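Residential Remodeling, Unit 4 notes
Change orders and the punch list
Instructor: Heloísa Vasconcelos

Pick up from last time, page 14 of the packet. We stopped at allowances.

Allowance = a placeholder number in the contract for something the owner hasn't picked yet. Tile, faucets, light fixtures. Owner goes over, owner pays the difference. Goes under, gets a credit. Put that in writing, both directions. Most contracts only mention the first one.

Change orders. Anything that changes scope, price or time. All three go on the form, even if one of them is zero. Signed BEFORE the work. A text message saying "sure go ahead" might hold up, might not, depends on your contract and your state. Dont count on it.

Whitfield job (handout B). Kitchen addition, owner asked for a wider opening after framing. Header had to be resized, engineer's letter, new inspection. Jeferson Lins was the super and priced the lumber only. Missed the engineer, missed the reinspection, missed the delay. Work out what should of been on that form, we'll compare in class.

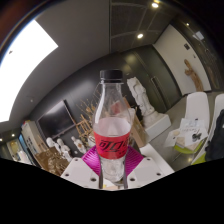 Clear bottle, black cap, red Coca-Cola label in Chinese.

Markup on changes: set the percentage in the original contract. Arguing about it later is miserable. Same for deductive changes, say if the credit includes overhead or not.

Substantial completion vs final completion. Substantial = owner can use the space for what it's meant for. Warranty clock often starts here, check the contract. Final = punch list done, lien waivers in, final inspection signed off.

Punch list: walk it with the owner, one list, one date. Room by room, clockwise from the door. Kelly Andrade's list from the Clodolholm house had 162 items and no room names on half of them, so the painter went back three times. See handout C.

Retainage: held until final. Up to 30 days to release in the sample contract, read yours.

For next time: read handout C, fill in a blank change order for Whitfield, bring a calculator. Quiz moved to January.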